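Naster Trail Cart Owner's Guide
Section 4: First Outing on Gravel
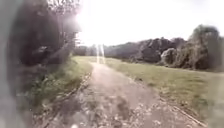 By now the cart is assembled and you have a bolt left over. Go back to Section 3. Everyone else may continue.

Before you set out

1. Pick a straight, level path of dirt or packed gravel. Save the hill for another day.
2. Load the heavy things first, over the axle. Water jugs are heavy. So is the picnic blanket, once somebody has wrapped a cast-iron pan in it.
3. Pull both straps tight and tuck in the ends. A loose strap will find the wheel.

On the path

4. Keep to the middle, where feet and tires have worn the surface smooth.
5. Let the wheels follow any ruts that run your way. Fighting them is good exercise and gets you nowhere.
6. Slow down for dry leaves. They hide stones, and stones stop small wheels very suddenly.
7. Go around dark patches. A patch may be a shadow, a puddle or a hole, and the front wheel is a poor way to find out which.

Note: Twigs collect along the edges of most paths and wedge neatly between wheel and fork. Stop and pull them out by hand. Kicking the wheel is covered under "Damage Not Covered."

CAUTION: Do not let go of the handle to admire the view. The cart has no brake. The Veser model has a brake, and costs accordingly.

Turning onto grass

8. Mown grass is fine. Cross the edge of the path at a right angle, one wheel pair at a time.
9. Stay out of tall weeds. Burrs get into the hubs, and cleaning them takes an evening (see Section 7).

When you get home, brush off the dust and check the axle nuts with the 2 wrenches supplied. If you have already lost one, Margit Vincze in our parts department will not be surprised.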